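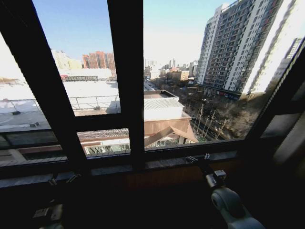
Marlina Chin asked in April whether the windows at Fenis House would be replaced or repaired, and whether residents would be consulted before any decision was made. The Fenis Residents' Office is grateful for the question and sets out its full reply in the posts that follow.

1/ The windows will be repaired. The existing dark brown frames on the upper floors will stay in place. New seals will be fitted where the survey found them worn, and handles and hinges will be replaced where they no longer close firmly.

2/ The survey was carried out by Hirose, which inspected 696 windows in the building. Residents who were not at home for the first visit were offered a second. Two apartments could not be entered on either occasion and will be inspected when the work reaches their floor.

3/ Hirose reported that almost all of the frames are sound. The most common fault is a hardened seal along the crossbar, between the large upper panes and the lower strip of glass above the sill. Residents have described this as a draft at desk height, and the survey notes agree with them.

4/ Several households on the high floors, where the outlook over the neighborhood is widest, asked that the large panes not be divided or made smaller. They will not be. The size and position of all glass remains as it is today.

5/ Tomoyo Ikeda wrote to ask about strong sun in the afternoon. Solar film is not part of this project. Residents may apply for permission to fit their own film on the inside of the glass. The form is available at the front desk, and a small sample of the film must be handed in with it.

6/ Work will begin on the top floor and move down. Each household will receive a written notice 14 days before its own date. The notice will state whether the visit falls in the morning or the afternoon.

7/ Before the visit, residents are asked to:
Clear the windowsill completely, including plants and lamps.
Take down curtains and blinds on the windows listed in the notice.
Move furniture back so that a person can stand and kneel at the full width of the window.
Keep pets in another room.

8/ Residents who need help moving furniture should call extension 3143 as soon as the notice arrives. Building staff can move tables, chairs and low shelves. They are not able to disconnect televisions or computers.

9/ In reply to Bleddyn Lewis: yes, window locks and child safety catches will be put back on the same day they are removed. No window will be left overnight without a working lock. If a catch is found to be damaged, a new one will be supplied at no charge.

10/ Cleaning of the outside glass has been postponed until the repairs are finished. Ditmont will then clean every floor, starting again from the top. The inside of the glass remains the responsibility of each household. Please do not use scrapers or rough pads on the brown finish of the frames. A soft cloth and mild soap are enough.

11/ Please also leave the new seals alone for the first two weeks. The windows may feel stiff during that time. Oil and furniture polish should not be applied to them.

12/ The survey report may be read at the front desk during office hours. Paper copies can be requested from Hatsue Miyazaki. Mitsuko Onishi is preparing a large-print copy, which will be kept in the lobby.

13/ Questions about a particular window should include the apartment number and the room. They may be sent as a reply to this thread or handed in at the desk before 5 p.m.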